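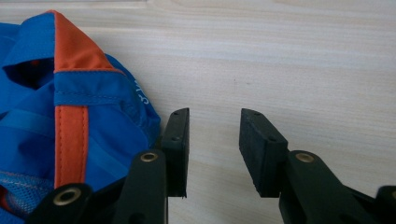
What does Drurik do?
Drurik is a shared workshop in Sudgate where members design and build small robots and hand tools for collecting grasping data, mostly for use at home.

About the workshop

Haris Kelmendi and Zahira Goh opened the shop in March with one bench, two printers and a lathe on loan. The floor area is now 1019 square feet. Membership is capped at 20, and each member holds a key, a shelf and a vote on equipment purchases.

The main build is the Menon, a two-finger gripper operated by hand. Links are printed in black plastic, and the pivots run in brass bushings. The finger pads are replaceable. Each pad housing takes two small fasteners, so a worn pad can be changed at the bench without pulling the linkage apart. 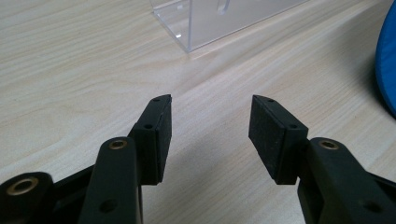 Menon gripper over the bench, jaws open.

Arif Santoso maintains the CAD files and the print settings. Larasati Khoo runs recording and keeps the object list, which covers household items that members bring from home. The list stands at 108 entries. Rigid objects were finished first. Bags, straps and other soft goods are in progress and take longer to set up between takes. 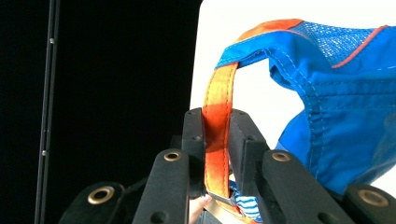
Soft goods also decide most of the changes to the pads. Webbing is thin and shifts when the jaws close off center, so finger alignment is checked with a feeler gauge before each session. The current pad compound replaced a harder one that let flat straps slide. Members have logged 3200 takes on it so far.

Drawings, parts lists and assembly notes are open to all members. Kurniawati Entili teaches the introductory class, which covers printing, bushing fit and basic wiring. New members complete it before using the lathe.

Drurik is at the Dindcombe end of Sudgate, second door past the loading dock. Visits are by appointment.

Page last revised Jun 1, 2025.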